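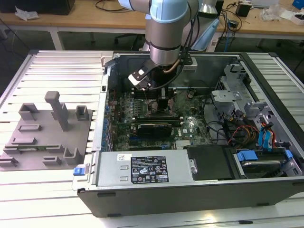 Bench 2, Dell tower on its side, fixture plate to the left, arm in over the memory slots.

November 26, 2022
Notebook, disassembly cell, Stadville

Goal for this block: get the memory and processor subtasks to a usable count before the December training run. Graphics card and drive subtasks stay parked until the release-clip question is settled (see end).

Starting state of the set, after last night's filter pass: 386 episodes recorded, 173 kept. The kept fraction is poor. Went through the reject log before starting up to see where the losses are. Most are from three causes:

Operator pause longer than the limit in the middle of an approach. The policy learns to hover if these stay in. The filter is correct to drop them.

Wrist stream and fixed stream out of step by more than one video period. Recorder fault, mostly from the older build. Should be gone with the Birenen build, which stamps both streams off the same clock.

Language label does not match the part handled. Typing errors and copy-paste. These can be recovered by hand and I intend to do so, but not today.

Checked clock agreement on the new build with the blinking LED test. Good. Left the LED on the shelf over the controller for whoever needs it next.

Plate position. The plate was off the bench for cleaning and went back on against the stop. Ran the touch-off routine at the tall post and at two corners. Residual is within what we accepted before, so I did not start a new calibration group. If anyone finds a step in the place error between the old and new episodes, this is the first thing to suspect. The slots in the table under the plate still collect debris and it does get under the plate edge. Vacuum before seating it, every time.

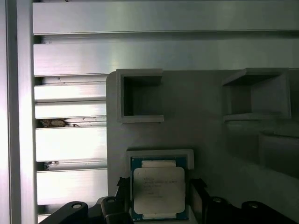
Processor subtask. The target pose for a place is the part lying flat inside the raised rim of its holder, lid up, jaws open on both sides and clear of the rim before the retreat starts. The wrist view is the one that matters for this. With the heat spreader facing the camera, both jaws and the rim all in view, a labeler can judge the seat from that stream alone, and I want the success label set from it and not from the fixed camera. From the fixed camera the arm covers too much. I have changed the labeling sheet to say so. The printing on the lid is too faint to read at this resolution, so do not plan on using it to tell which way around the part went in. Orientation has to come from the operator's entry.

Glare on the aluminum is strong in the wrist stream. Exposure is locked, and it should remain locked within a session. I tried auto exposure on a short series and the gray plate shifted brightness each time the table rails came into view, enough to upset the feature matching. Deleted that series. Lock value is in the session header.

Regrasp. Old instructions told the operator to abort when the first grip on the processor was crooked. New instruction: open, back off straight up, come in again, and mark the episode as containing a recovery. We have almost no recovery data and the policy shows it, repeating the same bad close until timeout. Target is 20 recovery episodes on the processor and the same on memory. They should be real ones. Staged misses look staged in the force trace; the operator slows down before the contact.
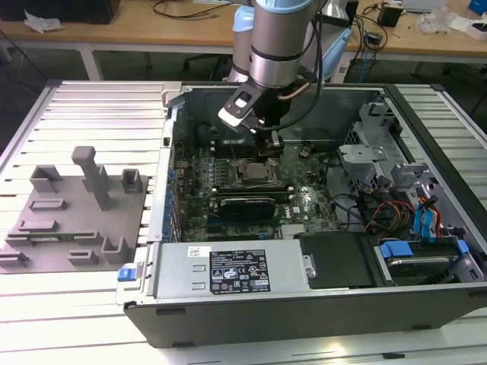

Start pose variation. The arm has been starting from one home pose for the whole set so far, and the last checkpoint fails badly when started anywhere else. From this session on, the recorder draws a start pose from a box above the case and shows the offset on the operator screen. Move to it, wait for the tone, begin. The box is kept high enough to clear the drive cage from any corner. I walked the corners at low speed with the stop button in hand and had no contact, but the front corner on the drive side is tighter than I would like. Reduced that side by two centimeters in the config.

Teleop gain. Set to the fine value once the fingers are below the rim of the case, coarse above it. The switch is on the pedal. Two operators have asked for automatic switching by height. I am against it for the moment, as the jump in gain at a fixed height shows up in the velocity trace as a kink and would be learned. Could be blended. Bortolotti's controller has a ramp option that I have not tried.

Gripper finger offset. Closed the fingers on the gauge block and the zero had drifted slightly, in the direction of reading more open than it is. Re-zeroed. Episodes recorded before the re-zero today carry the tag "prezero" and I would keep them out of training until someone applies the correction.
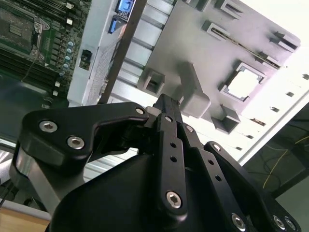

Wrist angle at retreat. Operators differ a lot here. One backs off along the approach line, another rolls the wrist while still close to the plate, and the second style brings the outer links near the holders. No hits logged, but it also gives a wrist stream where the horizon swings through a large angle in a short time, and the tracker loses the plate. Instruction added to the sheet: no roll until the wrist is above the height of the tall post. Existing episodes with early roll may stay in the set. I only want no more of them.

Storage. The local disk fills faster with the new build because the depth channel is no longer dropped. Transfer to the Grillham server runs overnight and is verified by checksum. Do not delete local copies by hand. The cleanup script does it after verification, and deleting by hand makes the script report a false loss, as happened last month.

Open items:

Release clips on the drive. The fingers can reach them but I do not know if the squeeze force is adequate with the present tips. Needs a bench test off the robot first.

Hand correction of mismatched labels in the reject log.

Apply finger offset correction to the prezero group.

Decide whether recovery episodes get weighted up in sampling or left at their natural share. I lean toward leaving them for the first run and looking at the timeouts.

Spare seal for the vacuum nozzle, ordered.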